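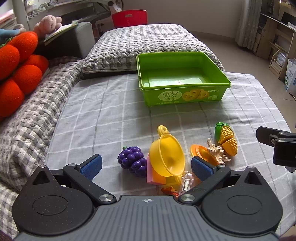

Kindine Childminding
Minutes of the staff meeting
Wednesday, December 7, 2022, upstairs office, Kelurside house

Present: Ieva Hunt (chair), Aivar Ots (minutes), all day staff from Kelurside, two from Trernidgate
Apologies: the Trernidgate cook

1. Minutes of the last meeting

The November minutes were agreed with one change. Under item 4, "the boiler cupboard" should read "the airing cupboard".

2. Matters arising

The stair gate at Trernidgate has been refitted and now closes properly. Aivar has still not had a reply from Navickas about the second washing machine and will ring them.

The high chair with the stiff strap has been taken out of use. Ieva asked that it go to the tip before the end of term and not back into the hall.

3. Toy food and small plastic toys

Most of the meeting was spent on this item. Toy food is turning up in every room at Kelurside, and a good deal of it ends up on the beds in the nap room. Staff clearing up at the end of the day spend too long working out which box things belong in, and pieces of different sets have been put away together.

It was agreed to sort by type, as follows.

Whole fruit, such as the purple grapes, goes in the fruit box. The grapes have a loop at the top and should not be hung from the cot rails by it.

Cut vegetables are to be kept as a set of their own. The corn comes apart, and the husk end and the yellow end should be put back together before going in the box. If one half is missing, the other half goes on the shelf by the sink until its partner is found. After a month it can be thrown out.

There was some discussion of the yellow piece with the handle. Trernidgate staff have been putting it with the pots and Kelurside staff with the sand and water things, as a funnel. The children use it for both. Agreed that it lives with the pots.

The orange lid does not seem to fit anything we have now. It was suggested that it be thrown away, but several staff said the younger children like it as a plate. It stays.

Starfish and other sea creatures are not food and go in the animal box. One of the Trernidgate staff asked whether the starfish could be kept for bath play. Ieva said no, as the bath toys are washed separately and she does not want things moving between the two.

Blocks go back to the block corner, including the pink ones. Odd plastic bits that cannot be identified go in a bowl on the office windowsill. Aivar will go through the bowl each Friday.

Action: Aivar to write out the sorting list and put one copy in each playroom.

4. Trays and tins

It was agreed to go on using biscuit trays and tins for the small sets, as the zip bags split and the children cannot open them on their own. The green tray with the biscuits on the front is a good size for the cut vegetables and will be used for those at Kelurside. It should be kept low down, where the children can put things back in it themselves.

One member of staff was worried that the picture of biscuits would lead to requests for biscuits. Ieva thought this would wear off. She also said that a picture of the vegetables could be stuck over the top of it if need be, but that the tray should be used as it is for now.

Staff were asked to bring in any clean empty trays or tins from home. Metal ones with a sharp edge inside the rim are not wanted. Glass is not wanted.

Sticky labels: a roll of 400 has been bought and is in the top drawer of the office desk. The labels are for toy boxes and coat pegs only. The last roll went on lunch tubs, where they come off in the wash and block the filter.

Action: all staff to bring trays and tins. Ieva to pick the ones to keep.

5. Nap room and bedding

The pale grey sheets with the white grid are to be kept for the big bed. They are being put on the small beds and folded under, and then they come loose when a child turns over. The small beds have their own sheets on the lower shelf.

The grey and white quilted pillow may stay on the big bed during the day. It is for sitting against when stories are read and should be taken off before any child is put down to sleep.

Toys are allowed on the big bed in the morning. They must be cleared before lunch. Staff doing the clearing should lift the pillow and run a hand down the side of the mattress, where the smaller pieces collect. Clear plastic pieces are hard to spot against a pale sheet and have been going through the wash with it.

It was asked whether a play mat could go on the bed to save the sheets. Not agreed. The mat slips.

Action: whoever is on nap duty to clear the bed and initial the sheet on the door.

6. Washing of toys

Plastic toys are to be washed in warm soapy water on Fridays and laid out on towels to dry. Hollow ones should be squeezed or shaken out. Nothing with a label is to be put in the sink, and this includes the biscuit trays, which should be wiped with a damp cloth.

Trernidgate asked for a second washing-up bowl. Agreed.

7. Money

Ieva reported that the toys and bedding account stands at £2,338. The washing machine will have to come out of this if Navickas cannot repair the old one. No new toy food is to be bought until the sorting has been done at both houses and we know what is missing.

8. Christmas closing

Both houses close at midday on the last day. Beds are to be stripped and toy boxes stacked off the floor in the nap room so the tiles can be cleaned. There are 52 children on the register across the two houses and a letter with the dates will go home with each of them.

9. Any other business

The outside tap at Kelurside is dripping. Aivar to look at it.

A child's blue mitten has been on the office radiator for two weeks. Please ask parents at pick-up.

Next meeting to be held at Trernidgate in the new year, date to be put on the board.

Minutes taken by Aivar Ots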